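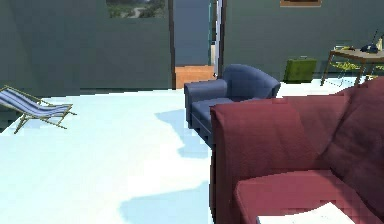

Padach can find the suitcase now, and it only took us most of the spring

I've been promising an update on the Padach work since May, and I finally have one worth typing up. The short version: our simulated robot now finds the thing you asked for in a furnished room a lot more often than it did, and the change that got us there was a pretty small one.

For anyone who hasn't been following along, Padach is our little project on object search. You drop a virtual robot into a virtual home, give it a plain request like "go to the green suitcase" or "find the telephone," and see if it gets there. It has no map. It has whatever it can see and whatever it remembers seeing, and that second part is where we'd been stuck for ages.

The old version had a terrible memory! It would catch sight of the right object across the room, start toward it, lose it behind an armchair and then wander off through a doorway as if the thing had never existed. I watched so many of these runs that I started talking to the screen. (My office mates have been very patient about this.)

So we tried something we're calling Zemis. Every time the robot spots something that might be the target, it drops a kind of sticky note at the best guess of where that thing is in the room. The note carries a confidence score, and the score goes down slowly when the object is out of sight and quickly when the robot looks straight at the spot and finds nothing there. A big sofa getting in the way no longer wipes the note out, and that had been our most common way to fail by a mile.

We ran 312 search tasks with the old method and the same 312 with Zemis. Same rooms, same starting points, same requests. The old one finished 141 of them. With the notes switched on, it finished 204, so that's 63 more – and I did a small lap around the hallway when the number came up.

Where did the gains come from? Mostly from cluttered living rooms, the kind with mismatched chairs at odd angles and small stuff sitting on side tables. Bare rooms barely moved, and I'd have been suspicious if they had. Requests for little objects are still rough. A phone on a table across the room is only a few pixels wide at the resolution we render, and no amount of clever remembering helps if you never noticed the thing in the first place.
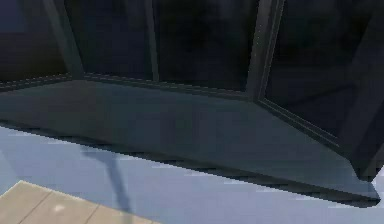 The last bit of the approach is the other headache. Up close, the robot's own body can take up most of what a camera sees, and the early Zemis runs were happily sticking notes on it. Dark panel, must be the dark blue armchair, let's go! Two of us spent a long afternoon on that one. We now mask out the robot's own parts using the joint positions the simulator already gives us, and the silly notes went away almost completely. Shadows on the floor still fool it now and then, mostly the long thin ones.

Everything runs in Brurov, our in-house simulator, which is quick and kind of blocky. I like it that way for this sort of work, as I can get through a full set of tasks overnight and see what broke over my morning coffee. The training side used 1,138 room layouts, and none of the test rooms were in that pile. I got asked about that twice at our last group meeting, so I'm putting it in writing.

What we don't have yet is any result on hardware. Real rooms have glare and motion blur and people walking through, and our fading scores were tuned for a place where furniture stays put. I'd guess the decay rate will need to be a good bit faster in a real home, but that's a guess. The Ticona lab down the hall has offered us time on their mobile base this fall, and we're working out how to get our masking code to talk to their arm, whose joint readings arrive a touch late.

The write-up is in draft and the task list will go up alongside it, including the 108 we still fail. If you work on search or memory and want to poke at the failures before then, drop me a line and I'll send you the replay files. Start with the runs that go through two rooms, they're the ones I understand least.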